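Rukano Marble Run: Assembly and Care
Section 3: Building the tower

Revised 9/3/19

Before you start

Clear yourself a bit of floor. The tower stands 105 cm tall when finished and the curved ramps stick out further than you would think from the box. Sort the pegs by length now. You won't want to, and the 294 pegs will look alike, but the long ones have a dab of blue paint on the end and the short ones have nothing.

You will need the wooden mallet from bag C, a pencil and a damp cloth. Glue is optional and is covered in step 8, where we try to talk you out of it.

1. Lay the base on the floor with the Draltum stamp facing down. If you can read the stamp, turn it over.

2. Push the four corner posts into the base. They should go in by hand with a slight twist. If a post is tight, rub the end with candle wax. If it is loose, you have picked up a ramp support, and the post is still in the box.

3. Fit the first ring of cross-bars, short pegs only. Tap, don't hit. Yaryna Symonenko, who designed the joint, tests each batch with a mallet the size of a teaspoon, and hers go together very well.

4. Stand the tower up and check that it doesn't rock. A rocking tower usually means one post is not home.

Caution: Marbles are a choking hazard. Keep them away from children under three, and from dogs of any age.

5. Hang the ramps, starting at the top. Each ramp has a notch at its high end. Pencil a small number next to each notch as you go, as it makes taking the thing apart much quicker in September when somebody wants the table back.

6. Drop one marble in at the top. It should reach the tray in one go. If it stops, tilt that ramp by moving its lower peg down one hole.

Note: The 20 marbles supplied are glass. Steel ones from the older Marciniak set will fit, but they pick up speed and have views about where the tray ends. 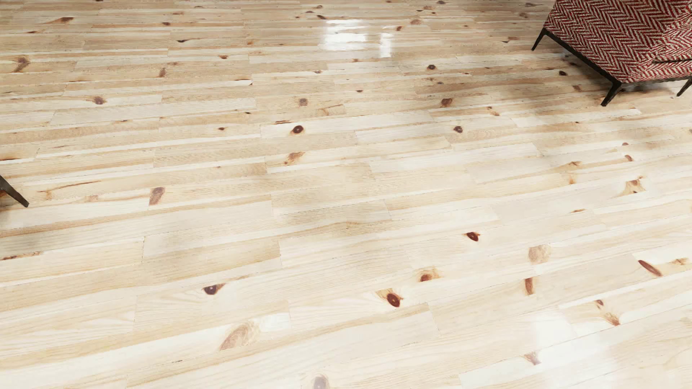
7. When one marble runs cleanly, try five together. Jams nearly always happen at the second bend. Sand the inside edge lightly with 800 grit paper and wipe off the dust.

8. Glue, if you must. Use a drop of ordinary wood glue on the corner posts only. A glued tower won't go back in its box, and we can't replace single parts once they are stuck.

9. Fit the Oletti bell to the last ramp with the brass screw. The bell can be left off. Many parents write to ask us this.

Storing the tower is covered in Section 4.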